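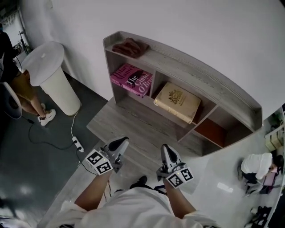 Low shelf units: loading, cleaning and cables

A low unit with open compartments collects more dust than a tall one because it sits in the layer of air disturbed by feet. Clean it from the top down, and empty one compartment at a time so that the contents go back where they came from.

Top surface. On a slanted top with a raised lip, dust gathers in the angle where the two meet. Use a dry 2-inch paintbrush along the joint, then a folded cloth, barely damp. Wipe with the grain pattern. Do not spray cleaner directly on the surface; it runs down to the joint and lifts the edging.

Books. One or two books per compartment can lie flat. Above that, stand them upright, spines level with the front edge. Pale covers mark easily and should not lie under a darker book. Leave a finger's width behind the books if the unit stands against an outside wall. Baiba Sproģis recommends leaving one compartment empty as working space while sorting.

Cloths. Fold to the depth of the shelf, fold side outwards. A cloth kept on top of the unit should be washed with the other dusters on Friday.

Power strips. Keep the strip beside the unit, never under it. Run leads along the skirting and take up slack with a loose figure-of-eight, held by a hook-and-loop tie. Coiling tightly traps heat. 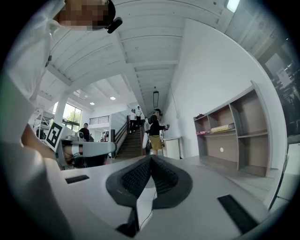
Stairs and open landings are next. Dust from an upper floor settles on whatever stands below, so brush the treads before the shelves are wiped – top step first, working into the back corners. Railings with vertical bars are quickest with an old cotton sock worn over the hand. Dark handrails show smears: buff dry, no polish. Hanging lamps are done with the power off and the bulb cold.

Allow 11 minutes for the unit and the same again for the stairs.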